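POLI 1120 Campaigns and Publics
Week 8 notes: Ridicule, rumour and the candidate's image
Tutor: Róisín Conneely

Welcome back! This is my favourite week of the course, so please come ready to argue.

Last week we finished with party machines. Now we turn to mockery, and to why a joke can stick to a candidate when a policy costing slides right off. Political satire is much older than the phone in your pocket. Our earliest source is a handbill from 1766 (in your reader, p. 18), and it's wonderfully rude about a landowner's hat. Swap the hat for a hairdo and you could post it tonight.

Key terms
Ridicule: an attack on standing, with no claim you could check.
Rumour: a claim you could check, passed along unchecked.
Counter-meme: a supporter's reply in the same format.

Colour and clothing count as well. Voters often remember what a candidate wore long after they've forgotten the speech. 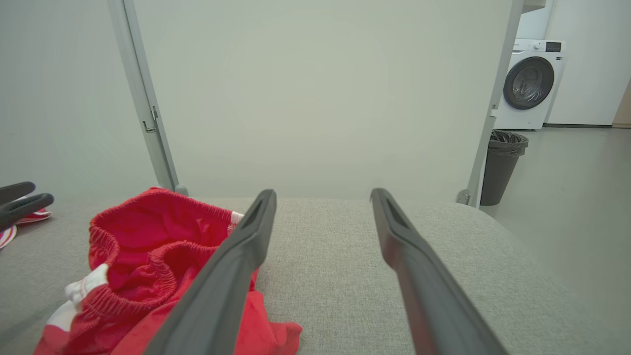
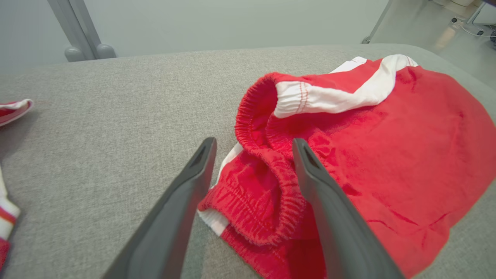
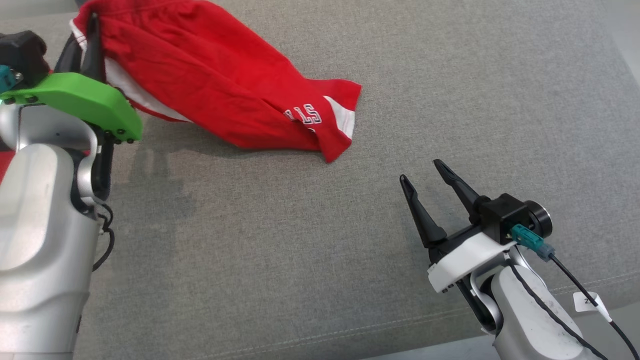
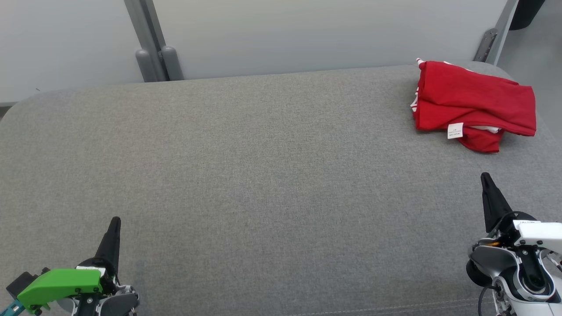

Red clothing on grey fabric, four views.

Case study: the Plilley mayoral race
Higinio Barrera led early. Then a clip of him mispronouncing "Festov", the name of the town's own river, went everywhere. His rival, Anayeli Ayala, never mentioned it once. Was that good manners or very good strategy? I've changed my mind on this twice and would love to hear your view.

Aurelio Ponce's chapter argues that ridicule fills the space left by weak opposition research. Hermenegildo Figueroa disagrees, and says the jokes come first and the research follows. Read both, Figueroa slowly. His footnotes are a treat!

For tutorial
Bring one political joke, from any country, and be ready to say who it's aimed at and who it flatters.
Response paper: 400 words on Ponce or Figueroa, due in June. Hand it in at the Mendoza Building front desk before 5 pm.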